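How to prepare a simulated table task for an open day

When we opened our workshop to visitors in January, we showed the robot arm first in simulation and only afterwards on the real bench. Many people asked how the screen part was made, so I write the steps down.

1. Choose one room and one table. We used a kitchen room from our Truleo scene library. It has 23 rooms, but visitors look longer at one they already know.

2. Put ordinary things on the table and leave a little disorder. A child understands a towel and a loaf of bread at once. Grey test cubes must be explained.

3. Set the start position of the arm. The gripper should be open, with the fingers pointing down, and high enough that it does not touch the cloth when the program starts.

4. Turn the view until the gripper and the object you will talk about are both easy to see from the back row. Save this view under a short name. 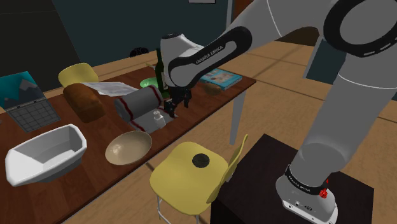 The Franka Emika arm above the table, with the small white bottle to the left of the gripper.

5. Let a visitor choose the object. We gave the choice between the bottle and the potato. Load the matching motion file from the Dunder folder and press Run.

6. If the motion stops, do not repair it in front of the people. Press Reset, wait 7 seconds and start again. Before the open day we did 629 test runs on the Halvorsen computer, and a reset was enough for nearly every fault.

7. Keep each showing short. Ours lasted four minutes, with questions after.

For the sound, switch off the motor noise in the settings. It is on by default and it is quite loud in a small room.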